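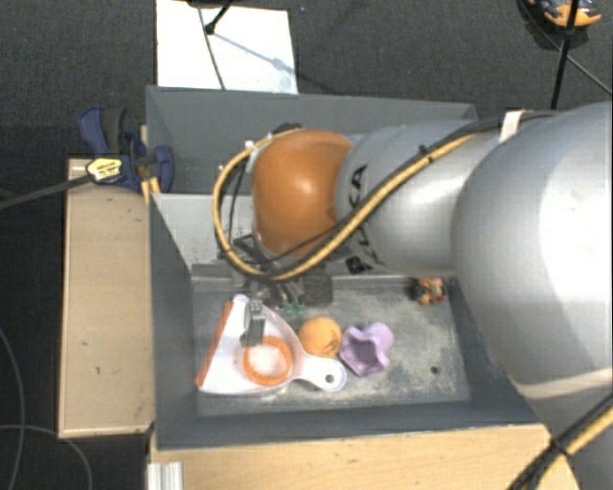 My parked car got hit by a driver the police were chasing. Who pays for it?

Posted by mudgway_mike in Cars, Crashes and Paperwork

Looking for somebody who has been through this and come out the other end with a working car. I live on Plurkura Street in Mudgway, on the downhill side, where parking is free and apparently comes with consequences. One night in November I was asleep. My car, an elderly sedan with one good hubcap, was outside minding its own business. At 2 a.m. a man in a stolen pickup came down the hill with two police cars behind him, missed the bend, and used my car to stop.

He was arrested. I'm told he is fine. The pickup is not fine, and my car is now a good deal shorter than the one I bought.

An officer knocked on the door, was very polite, and gave me a card with a report number on it. I asked her who was going to pay and she said "that would be a matter for your insurance." I called my insurance, and they said it might be a matter for the city. I called the city and was transferred to a voicemail box that was full. The man who did it has no insurance, which I suppose fits with the rest of his evening.

I have liability coverage and I think uninsured motorist, but I'd have to find the papers. I don't have collision, having decided years ago that the car wasn't worth it. The shop wants $2000 to make it drivable and wouldn't quote me for making it pretty.

So who pays for a parked car that gets wrecked in a police chase? Him, the city, the owner of the pickup, or me? I have a bad feeling I know which.

Reijo Lahtinen

Your own insurance is the first place to look, and after that it's the driver who hit you, and only in unusual cases is it the city. I spent 9 years handling auto claims before I took up sleeping at night, and this one crossed my desk more than you'd think.

Taking your candidates one at a time.

The driver. He's the one legally responsible. He's also the one least likely to have any money. If he is charged and convicted, the judge can order him to pay restitution, meaning he has to pay you back for what you lost. For this to happen, the prosecutor's office has to know you exist and know your number. Most courthouses have a victim services desk, and they will send you a form if you call. Fill it out completely and attach the repair estimate, your towing bill and anything you paid for a rental. Do it now, while the case is open. People wait to see how the trial goes, and then the plea happens on some morning they weren't told about and the number on the order is zero.

Don't spend the restitution before it arrives. It tends to arrive in small amounts, over years, like a magazine subscription you don't remember buying.

The owner of the pickup. If it was stolen, the owner's insurance will almost certainly say no, on the grounds that the thief wasn't driving with permission. There are exceptions in some states when keys were left in the ignition with the engine running. You can ask to see whether the police report says anything about that. I wouldn't build my plans on it.

The city. Here people get excited, and I understand why. The police were chasing him, and if they hadn't been, he might have taken the bend like a gentleman. But cities have a lot of legal protection when it comes to emergency driving. In many states you need to show that the officers acted recklessly, and an officer who simply follows a car that then hits something doesn't usually get you there. If a patrol car had hit yours, that would be a different conversation.

That said, some cities do have a small fund or a claims process for bystander damage. It costs nothing to file except a stamp and some dignity. The thing to know is that the deadline for a claim against a city can be very short, a few months in some places, and it starts from the night of the crash. The form is generally called a notice of claim. Ask the city clerk for it, not the police, and not the full voicemail box. Send it by certified mail and keep the receipt somewhere other than the car.

You. Find those papers. You're looking for the words "uninsured motorist property damage," often shortened to UMPD. There are two kinds of uninsured motorist coverage, and the common one only pays if a person is hurt. If you have the property kind, it may well cover a parked car, usually with a modest deductible, and in some states only if the other driver has been identified. Yours has been identified very thoroughly.

If your insurer tells you on the phone that you aren't covered, ask them to put it in writing and to say which part of the policy they're relying on. I used to be on the other end of those calls. The tone changes.

Also, get the full report. The card the officer gave you only has the number on it. The full report will have the driver's name, the pickup owner's name and insurer, and a diagram of the crash. Records departments generally charge a few dollars and take a week or three. Some of it may be held back while the case is pending, in which case ask for whatever they'll release and ask again later.

One last thing: if the shop's price is more than the car was worth, nobody is going to pay the shop's price. They'll pay what the car was worth. Look up a few similar cars for sale near you and print the listings, and include one with fewer hubcaps than yours if you can find it.

chasetail309

Same thing happened to my brother in law except it was his fence. City said no. Insurance said yes but then the rates went up. He put in a bigger fence. Get a lawyer imo

also park on the uphill side

Ilango Joseph

Reijo has covered it well, so I'll only add what I learned the slow way. Mine was hit outside the Rurport bus depot, parked legally, on a Sunday's worth of free meter that I had been quite pleased about.

Take photographs before anything is moved or fixed. If the car is already at the shop, go there and take them anyway. I had four blurry ones and the adjuster treated them like modern art. Get the wheels, the underside if it's on a lift, the inside of the trunk, and the odometer if it will still light up. If anything inside was broken, that goes on the list too. I lost a child seat, and it had to be replaced even though it looked all right.

Ask your neighbors about doorbell cameras and ask soon. Many of them erase old clips after a set time and the owner has no idea. A clip showing your car parked properly at the curb settles one argument before anybody thinks to have it. In my case somebody did think to have it. I was asked whether I might have been parked "somewhat into the lane." I wasn't, and the woman across the road had me on video not being.

If the car was towed by order of the police, find out today where it is and who is paying for storage. The yard that had mine, Luder Towing, charged by the day, and it went on charging while three different people explained to me that it wasn't their department. I got it moved to my own driveway and the bill stopped growing. The city did pay me back the towing part in the end, and nothing else. I have the letter on my fridge.

On the lawyer question, I'd say for $2000 most won't take it, and the ones who will may cost you a fair piece of that. Small claims court against the driver is possible and you can do it yourself. You will probably win. Winning and being paid are separate hobbies. But a judgment stays on the books for years, and if he ever gets a job with a paycheck you may be able to collect some of it. If the criminal court orders restitution for the full amount you likely don't need to bother, as you can't be paid twice for the same fender.

Last, your state probably has a crime victim compensation program, and somebody will probably tell you to apply. Go ahead and read the rules, but in most places it covers injuries, lost wages and counseling and leaves out cars entirely. I spent an evening on that form before I reached the page that said so. It was near the back.

mudgway_mike

Thank you both, and thank you to the fence man. Found the papers in the drawer with the takeout menus. It does say uninsured motorist property damage, with a $309 deductible, which seems like a number somebody picked by dropping something on the keyboard. I've called them back and used the phrase "in writing" and was put on hold by a much nicer person.

The city clerk had the notice of claim form and seemed surprised that anyone had asked for it. Mailing it in the morning. The neighbor at the bottom of the hill has a doorbell camera and has already watched the crash a lot of times with her family, so that's one thing that won't get erased.

Still parking on the downhill side. The uphill side is full.

Related in Cars, Crashes and Paperwork

How do I get a copy of a police report if I wasn't the driver?
Towed from a crash scene, can the yard keep my tools?
Court says I'm owed restitution, when does it start?
Hit and run in a grocery store parking lot, no plate number
Is a city bus covered the same way as a regular car?
Neighbor won't share doorbell video
My car was stolen and came back with somebody else's seats
What to say to an adjuster, and what to leave out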